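Murkolano to Stand at Nundlow for Next Season

Murkolano, the winner of six stakes races on dirt and turf, has been retired from racing and will begin his stud career at Nundlow, the farm announced in May. His fee for the first season is set at $20,000, payable when the foal stands and nurses.

The horse finished his career with his win in the Pokville Handicap, where he led from the second turn and was three lengths clear at the wire. He came out of the race in good condition, but his owners decided together with the farm that he should not return for another campaign. He will stay with his racing stable for a short rest and then travel to Nundlow, where a stall in the main stallion barn is prepared for him.

"We have followed this horse from his first start," the farm said in its statement. "He had speed at two, he kept it when the distances became longer, and he is very easy to handle. Breeders who came to see him in the spring liked his shoulder and his walk, and several of them asked for a season the same day."
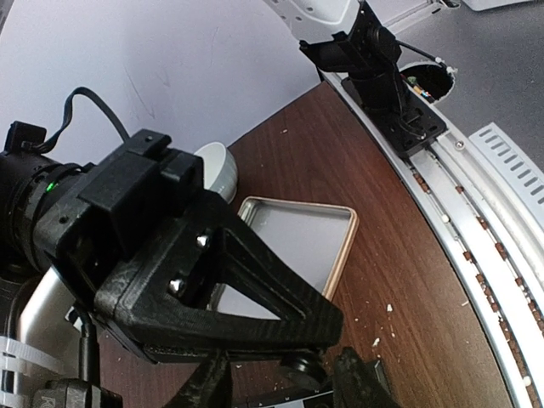 A dark reddish-brown wooden tabletop beside a curved metal rail.

Murkolano was bred by Ocampo Stud and went through the ring as a yearling, as hip 1,014 in the sale. He was a late foal and still rather light at that time, and he did not attract strong bidding. His buyers gave him the whole winter to grow. He won on debut at two by a head and added his first stakes victory in his next start.

At three he was tried on the turf for the first time, and he won twice on that surface before he returned to dirt in the fall. His best season came at four, when he carried top weight in most of his races and was never out of the first three.

His dam, a winner herself, has produced two other stakes horses and is again in foal. The second dam was a good staying mare, and her daughters have done well in the paddocks at Ocampo. The family has little of the most common sire lines close up, and the farm expects that this will make him suitable for many mares in the region.

Nundlow will limit his first book and will give preference to mares that have won or produced a stakes winner. The owners have kept an interest in the horse and will send a group of their own mares to him. Ocampo Stud has also confirmed that it will support him, with a half-sister to a classic-placed filly among the mares already booked.

The stallion can be seen at the farm by appointment from the end of the summer. Visits are in the morning only, starting at 9 a.m., and breeders are asked to call the office the day before. Contracts for the first season are available now, and a discount is offered to those who send more than one mare.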